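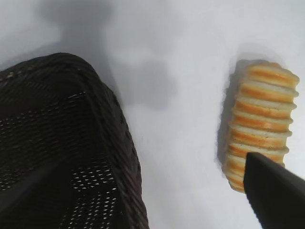 Dark woven basket, snack table trial, Poltside

Progress report to Hultura: shared snack tables, second period

Prepared by Iresha Amarasinghe

The grant pays for baskets, dry snacks and a weekly restock at the Poltside rooms. You asked whether the baskets make any difference to what people eat between meals. My answer at this stage is that I doubt it, and I would like the rest of the money spent on finding out properly.

Spending to date is $395. Most of that went on food. We have held 21 snack sessions, and the sign-in sheets carry 63 names. I would be careful with that second number. People who came every week signed every week at the start, then stopped bothering, and Rungnapa Phetsri has spent two afternoons trying to match up handwriting. She trusts the early sheets more than the late ones, and so do I.

The baskets themselves were bought on the theory that food set out in something pleasant gets noticed. They look fine. They are also very dark inside, and the weave has gaps all over it. Anything that sheds crumbs will drop them through to the table, so we now wipe down after each session, a job that was missing from the original plan.

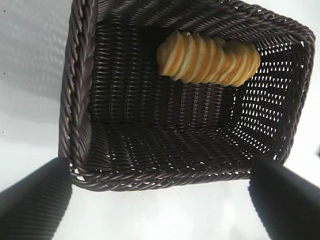 Crackers are the item we argue over most. Stood on edge in a row they take up little room and people can pull one from the end. Laid flat they slide into the corners. Rungnapa prefers the row and has written it into the setup sheet. I have no objection, but I don't accept her note in the May log that the row "increased uptake." The Friday she refers to was also the day the Dauda training course broke for coffee in the same building, and hungry visitors would have eaten crackers out of a shoebox.

The supplier, Zastomden, has suggested lined baskets as an upgrade. I have turned that down for now. A liner would deal with the crumbs. It would tell us nothing about snacking.

For the next period I propose to run half the sessions with baskets and half with plain plates, same food, same hours, 60 minutes each. Rungnapa will weigh what goes out and what comes back, and we will drop the sign-in sheets. No extra funds are requested. If the plates do as well as the baskets, I will recommend that Hultura not pay for any more baskets.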